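공유 작업실 레크네스, 로봇 팔·손 제작 프로젝트 ‘플로스텐트’ 중간 공개
퇴근 후 모여 만든 로봇, 9월 공개 시연 앞둬

배포일: 15/07/2021

공유 작업실 레크네스(Lekness)는 회원들이 저녁과 주말 시간을 쪼개어 함께 만들어 온 로봇 팔·손 제작 프로젝트 ‘플로스텐트(Plostent)’의 진행 상황을 오늘 공개했습니다. 오랫동안 궁금해하며 응원해 주신 이웃 여러분께 드디어 소식을 전하게 되어 얼마나 기쁜지 모르겠습니다!

플로스텐트는 식탁 위의 물건을 집어 옮기는 로봇을 개인 작업자도 따라 만들 수 있게 하자는 생각에서 출발했습니다. 처음에는 회원 몇 명이 작업대 한쪽에서 관절 하나를 돌려 보던 소박한 모임이었는데, 어느새 회원 40명이 조립과 배선, 제어 프로그램을 나누어 맡는 제법 큰 살림이 되었습니다. 지금까지 들어간 작업 시간은 모두 합쳐 거의 3000시간에 이릅니다.

요즘 가장 공을 들이는 부분은 손가락의 힘 조절입니다. 과일은 모양이 제각각이고 표면도 무른 것이 많아서, 너무 세게 쥐면 자국이 남고 살짝 쥐면 미끄러지기 일쑤입니다. 그래서 요즘 작업실에는 늘 과일이 굴러다닙니다(연습이 끝난 과일은 물론 회원들의 간식이 됩니다).

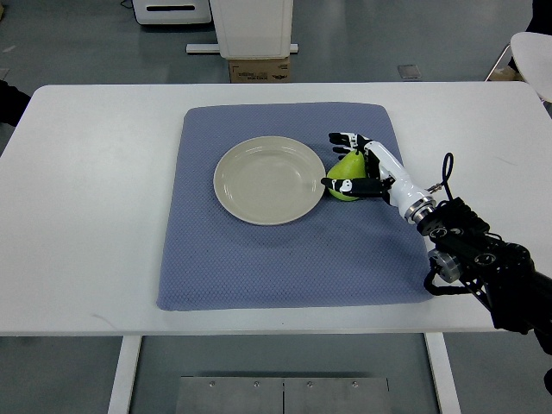
접시 옆에 놓인 배를 감싸 쥔 흰색과 검은색의 로봇 손. (사진=레크네스)

제작 과정에서는 고마운 도움도 많이 받았습니다. 공구 대여점 슈마허(Schumacher)는 측정 장비를 넉넉한 기간 동안 빌려주었고, 부품 가공업체 울탄스(Ultance)는 회원들이 밤늦게 보낸 서툰 도면까지 하나하나 살펴보며 고칠 곳을 일러 주었습니다. 이 자리를 빌려 두 곳에 깊이 감사드립니다.

레크네스는 조립 순서와 배선도, 그리고 회원들이 손으로 적어 둔 시행착오 기록 700쪽을 차례로 정리해 작업실 누리집에 무료로 올릴 예정입니다. 읽기 조금 번거롭더라도 실패한 기록까지 되도록 그대로 싣기로 했습니다.

공개 시연은 오는 9월 레크네스 작업실에서 열리며, 로봇을 만들어 본 적이 없는 분도 편하게 오실 수 있습니다. 자세한 일정과 신청 방법은 8월 중 작업실 누리집에서 안내합니다.

문의: 레크네스 플로스텐트 제작 모임 (내선 2114)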